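Hotelbetriebslehre II – Begleitskript zur Vorlesung
Kapitel 4: Minibar, Snackverkauf und Zusatzerlöse im Beherbergungsbetrieb
Stand: 31. August 2018

4.1 Einordnung

Zusatzerlöse sind alle Umsätze, die ein Beherbergungsbetrieb mit dem Gast außerhalb des eigentlichen Logispreises erzielt. Dazu zählen Frühstück (sofern nicht im Zimmerpreis enthalten), Parken, Wäscheservice, Tagungstechnik, Minibar und der Verkauf an der Rezeption. Dieses Kapitel behandelt die beiden letztgenannten Bereiche. Das Frühstück ist Gegenstand von Kapitel 5.
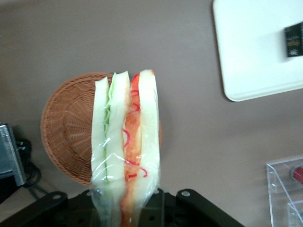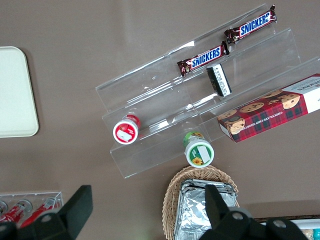
Neema Nyanda wendet ein, die Minibar gehöre streng genommen gar nicht zu den Zusatzerlösen, weil sie in vielen Häusern unter Vollkosten einen negativen Deckungsbeitrag liefere; sie sei als Ausstattungsmerkmal zu führen und dem Logisbereich zuzurechnen. Der Einwand ist für die Kostenstellenrechnung von Bedeutung und wird in 4.4 wieder aufgenommen. Für die Erlösseite bleibt es bei der oben genannten Abgrenzung.

4.2 Formen des Angebots

Klassische Minibar: Kühlgerät im Zimmer, Bestückung nach festem Plan, Abrechnung nach Verbrauch. Die Kontrolle erfolgt in der Regel durch die Etage, in größeren Häusern durch eigenes Personal. Typische Fehlerquellen sind verspätete Buchungen nach Abreise, Doppelbuchungen und Reklamationen über Verbrauch des Vorgastes.

Automatische Minibar: Entnahme wird über Sensoren erfasst und direkt auf das Gästekonto gebucht. Der Kontrollaufwand sinkt, der Nachfüllaufwand bleibt. Reklamationen entstehen vor allem dann, wenn ein Artikel nur angehoben und zurückgestellt wurde. Die Karenzzeit bis zur Buchung ist daher ein wesentlicher Parameter.

Leere Minibar: Das Gerät steht dem Gast als Kühlfach zur Verfügung, der Verkauf findet zentral statt. Diese Form setzt voraus, dass die Verkaufsstelle auch nachts erreichbar ist.

Verkaufsfläche an der Rezeption: Offene Regale oder Theke im Sichtbereich des Empfangs. Geringe Investition, Buchung über das Kassensystem, kein zusätzliches Personal, solange die Rezeption durchgehend besetzt ist. In Häusern mit Nachtschließung entfällt der umsatzstärkste Zeitraum am späten Abend, sofern keine Selbstbedienung mit Zimmerbuchung eingerichtet wird.

4.3 Sortiment und Haltbarkeit

Für die Sortimentsplanung wird zwischen Frischware, gekühlter Fertigware und Trockenware unterschieden. Frischware verlangt tägliche Disposition und tägliche Bestandskontrolle. Sie ist nur dort zu empfehlen, wo die Frühstücksküche die Herstellung mit übernimmt. Trockenware lässt sich in größeren Intervallen beschaffen, bindet aber Lagerfläche.

Die Artikelzahl ist zu begrenzen. Jeder weitere Artikel erhöht den Aufwand für Bestückung und Inventur, während der Erlös je Zimmer erfahrungsgemäß nur unterproportional wächst. Bei der Auswahl sind Gästestruktur (Geschäftsreisende, Familien, Gruppen), mittlere Aufenthaltsdauer und das Angebot in der unmittelbaren Umgebung des Hauses zu berücksichtigen. Ein Stadthotel neben einem Bahnhof mit Spätverkauf hat eine andere Ausgangslage als ein Tagungshotel am Ortsrand.

Vorverpackte Lebensmittel müssen mit den vorgeschriebenen Angaben versehen sein. Bei unverpackter Ware ist die Allergeninformation am Verkaufsort bereitzuhalten. Einzelheiten dazu im Skript Lebensmittelrecht.

4.4 Rechenbeispiel: Hotel Iltum

Das Hotel Iltum verfügt über 266 Zimmer, jedes mit klassischer Minibar. Im Monat Dezember wurden auf dem Konto Minibar Nettoerlöse von 987 Euro erfasst. Der Wareneinsatz beträgt 30 Prozent der Nettoerlöse.

Nettoerlöse: 987,00 Euro
Wareneinsatz: 296,10 Euro
Rohertrag: 690,90 Euro
Nettoerlös je Zimmer und Monat: 3,71 Euro
Rohertrag je Zimmer und Monat: 2,60 Euro

Die Werte je Zimmer sind auf zwei Nachkommastellen gerundet. Bezugsgröße ist die Zimmerkapazität; für einen Vergleich zwischen Monaten ist auf belegte Zimmer umzurechnen.

Vom Rohertrag sind Personalkosten für Kontrolle und Nachfüllung, Energie, Wartung, Schwund und Abschreibung der Geräte abzuziehen. Schon bei einer Arbeitszeit von 2 Minuten je Zimmer und Woche ergeben sich 532 Minuten in der Woche, also knapp neun Stunden. Über den Monat gerechnet übersteigt allein dieser Posten bei üblichen Personalkosten den Teil des Rohertrags, der nach Energie und Wartung verbleibt.

Damit ist der Einwand aus 4.1 rechnerisch nachvollziehbar. Ob die Minibar als Ausstattungsmerkmal weitergeführt wird, ist eine Frage der Positionierung und gegebenenfalls der Klassifizierungskriterien. In der Kostenstellenrechnung sollte sie in jedem Fall getrennt ausgewiesen werden – andernfalls verschwinden ihre Kosten in der Etage.

4.5 Umstellung auf zentralen Verkauf

Die Umstellung erfolgt zweckmäßig etagenweise. Zunächst wird auf einer Etage die Bestückung eingestellt und der Gast durch einen Aufsteller im Zimmer auf die Verkaufsstelle hingewiesen. Erfasst werden der Umsatz der Verkaufsstelle, getrennt nach Zimmerbuchung und Barzahlung, sowie die Zahl der Nachfragen am Empfang. Eine Auswertung vor Ablauf eines vollen Monats ist nicht sinnvoll, da Messen und Gruppenbelegungen das Bild verzerren.

Zu klären sind vorab:
– Kassenführung und Schichtübergabe
– Steuerliche Zuordnung der Artikel im Kassensystem
– Zuständigkeit für Nachbestellung und Mindesthaltbarkeitskontrolle
– Verbleib der Altgeräte
– Anpassung der Zimmerbeschreibung auf eigenen und fremden Buchungsportalen

Der letzte Punkt wird häufig übersehen. Wird eine gefüllte Minibar beworben und nicht bereitgestellt, liegt eine Abweichung von der zugesagten Leistung vor.

4.6 Übungsaufgaben

Aufgabe 1: Berechnen Sie für das Hotel Iltum den Rohertrag bei unverändertem Erlös und einem Wareneinsatz von 40 Prozent.

Aufgabe 2: Stellen Sie die vier Angebotsformen aus 4.2 nach Investition, laufendem Personalaufwand und Reklamationsrisiko gegenüber.

Aufgabe 3: Das Hotel Kormont schließt seine Rezeption nachts. Entwickeln Sie ein Verfahren zur Zimmerbuchung bei Selbstbedienung und benennen Sie die Kontrollpunkte.

Die Lösungen werden in der Übung bei Myroslav Chornovol besprochen. Schriftliche Abgaben sind mit Matrikelnummer zu versehen.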